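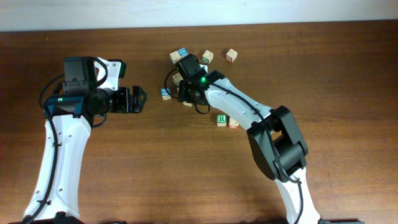 Alphabet blocks on the wooden table.

Ticket 1010: Wrong interpreter language shown for transferred asylum cases
Product: Kenov Case Desk, module Interviews and Interpreters
Opened by: Inmaculada Calvo, Kimiton Advice Office
Assigned to: Deok-su Koo, Kenov support
Opened: December 12, 2023
Priority: Normal, changed to High
Status: Closed

Inmaculada Calvo wrote:

Good morning. I am writing from the advice office in Kimiton. We help people who ask for asylum to prepare for their interview, and we book the interpreter through Case Desk.

In October we received the cases from the office in Skostov, which was closed. The import was made by your company. At first everything looked correct. Now we have the following problem. When I open a case which came from Skostov and I press "Book interpreter", the form is already filled in with a language, and in some cases this language is wrong. The client's page shows Tigrinya. The booking form shows Tigre. These are two different languages and an interpreter for one is not automatically able to work in the other.

We discovered it when an interpreter called us before a preparation meeting and asked if we are sure about the language. We were not sure, so we called the client, and she confirmed that she needs Tigrinya. The meeting was moved. She was very polite about it, but she had arranged for a neighbor to take her children that afternoon and she had to arrange it again.

What I have tried:
I logged out and logged in again. Same result.
I tried a different browser. Same result.
I changed the language by hand in the booking form and saved. The booking was correct, but the next booking for the same client was wrong again.
I made a new test client, not from Skostov. The form was correct.

Please tell me what I should do. I did not want to change more things before you have looked.

Deok-su Koo wrote:

Hello Inmaculada, thank you for the clear list, it saves me many questions. I could repeat the problem with one of the transferred cases on our copy.

Please tell me two things. First, do you see the wrong language only for Tigrinya, or for other languages also? Second, when you print the appointment letter for the client, which language does it mention?

Please do not delete the test client yet.

Inmaculada Calvo wrote:

I looked in the cases of this week only. For Arabic, Farsi and Somali I did not find any mistake. For Tigrinya I found it in every transferred case that I opened.

The letter mentions the language from the booking form, so the wrong one. The heading of the letter is correct, with the right name and right address. I did not know that the letter takes it from there. It means some clients have a letter at home which says Tigre. This worries me more than the form, because a client can show this letter at the interview and then the officer may think that the client asked to change the language.

Can you please raise the priority? I could not find the button.

Deok-su Koo wrote:

Priority is now High. The button is only visible for us, I am sorry that the help page says something else. I have reported this to the person who writes the help pages.

I think I have found the direction. Case Desk keeps the language in two places. The client page keeps the name of the language as a word. The booking form keeps a number from a list. In the list at Kimiton, 96 is Tigre and 97 is Tigrinya. In the old list from Skostov it is possible that the numbers were the other way. I do not have the old list here. Does anybody at your side still have it?

Inmaculada Calvo wrote:

I have asked Flora Lamont, who was working in Skostov before and is with us now. I add her to this ticket.

Flora Lamont wrote:

Hi both. I kept the printed list in a binder, so I can just read it out. In Skostov we had Tigrinya as 96 and 97 was not used at all. We never had Tigre on our list. We had one client who spoke it, before my time I think, and it was written in the notes field.

If it helps, the bottom of the list was always a bit wild. The first part came with the system and never changed. Everything near the end was added by us whenever somebody arrived who spoke a language we didn't have yet, so the order is the order people arrived. I would look at the whole end of the list and not just these two.

Deok-su Koo wrote:

Thank you Flora, this is exactly what I needed. So the import copied the number 96 and did not look at the name behind it. In Skostov it meant Tigrinya, in Kimiton it means Tigre.

Could you send me a scan of the last page of the list? Please use the secure upload and not this ticket. Also please check that there are no client names written on the page.

Flora Lamont wrote:

Uploaded. There was a phone number in pencil in the margin, I covered it.

Deok-su Koo wrote:

Received. I have compared the two lists. The codes in the first part are the same in both offices, so Arabic, Farsi and Somali are safe, as Inmaculada saw. In the part that was added by hand there are more differences. Bilen and Saho are also exchanged. I will prepare a correction which takes the word from the client page and searches the matching number in the Kimiton list. Where there is no match, the booking form will stay empty and the user must choose.

Before I run it, I need an export from you: menu Reports, then Cases by Origin, choose Skostov, then Export. Upload it in the same place as the scan.

Inmaculada Calvo wrote:

I made the export and uploaded it. But I think it is not complete. It stops at 200 lines, and the last name starts with the letter M. I know that we have clients from Skostov with names that start with later letters.

Deok-su Koo wrote:

You are right. The export in your version writes only the first 200 lines if the box "All pages" is not marked. The box is under the date filter and you must scroll down to see it. Please mark it and export again.

Inmaculada Calvo wrote:

Now it is complete. I have uploaded the new file and deleted the old one, so that nobody uses it by mistake.

I have also a question from my colleague Sreekumar Achari, who is responsible for the letters. He asks if the correction will change the bookings that already exist, or only new ones. He has letters ready for sending and he stopped them.

Deok-su Koo wrote:

Good question. The correction changes the default language in the case, so only new bookings. Existing bookings will not be touched, because some of them you have corrected by hand and I do not want to overwrite your work. I will send Sreekumar a list of existing bookings where the language on the booking is different from the language on the client page. He can go through it and decide.

It was right to stop the letters.

Sreekumar Achari wrote:

Thank you, the list arrived. I went through it together with Inmaculada. Most of the bookings had to be changed. In a few cases the difference was on purpose: the client's first language is Bilen but he or she prefers to be interviewed in Tigrinya, and this is written in the notes. We left these as they are.

For letters already sent, we are calling each client and sending a new letter. We also write to the lawyer, where there is one. I would like a short written statement from Kenov that the wrong language came from the import and was not asked for by the client. Can you provide this on paper with a signature? Some of the lawyers want to put it in the file.

Deok-su Koo wrote:

I have asked my manager, Stavros Mitsotakis-Vlachou. He will sign it. Please send me the text that the lawyers would like to have, then we do not need to change it three times.

The correction has been run on your system after closing time. Please test with cases from different languages, and also with one case that did not come from Skostov.

Inmaculada Calvo wrote:

I tested the following:
Transferred case, Tigrinya: form is correct, letter is correct.
Transferred case, Saho: correct.
Transferred case, Bilen: correct.
Transferred case, Arabic: correct, as before.
Case from Kimiton, Tigrinya: correct.
Transferred case with language only in the notes: form is empty, and a red line asks me to choose. This is good.

One small thing. After I choose the language in the empty form and save, the red line stays until I reload the page. It does not disturb the work.

Deok-su Koo wrote:

Thank you for testing. The red line is a known display problem and it has its own ticket. I have added your name there, so you will get a message when it is repaired.

The signed statement was sent to Sreekumar by mail and also as a file. I have written to our import team about the office in Dolan, because their cases are planned to be moved with the same tool. They will compare the lists by name first.

Is it okay for you if I close this ticket?

Inmaculada Calvo wrote:

Yes, please close it. The statement has arrived. The client from my first message had her meeting with the right interpreter, and her new letter says Tigrinya. I have deleted the test client.

Resolution note (Deok-su Koo):
Cause: language codes in the locally added part of the list were imported by number and not by name.
Fix: default language set again from the client page. Existing bookings reviewed by the customer.
Open points: red line after saving, separate ticket. Help page for priority button, separate ticket. "All pages" box in the export should be moved above the date filter, passed on as a wish.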